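Ticket: left arm stops short during cutlery sort
Project: Tirnthorpe student robotics club, table task
Status: open, waiting on retest

The left arm stalls on its way to the grey tray. It started in February after we moved the rig to the Skarnard room. Out of 172 logged runs, 136 finished and the rest stopped with a position error on the left side. The right arm has no errors.

Tried so far:
Restarted the controller. No change.
Swapped the left and right power leads. The fault stayed on the left.
Cut the speed limit to 60 per cent. Fewer stops, but each run takes too long for the Vilela round. 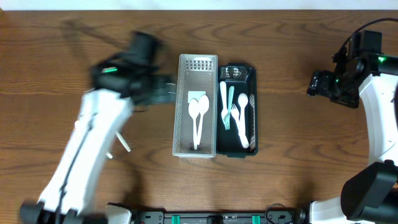 The log shows the error nearly always comes in the last part of the reach, when the elbow is furthest out. We checked the cable along that arm and it felt tight at full stretch, so we moved the tie back by 10 mm and homed both arms again.

Update, 16:20: first few runs clean at full speed. Not enough to close this.

To do: rerun the full set with the Ludanport settings file, keep both trays where they are, and attach the new log. Please don't change the tie position before then.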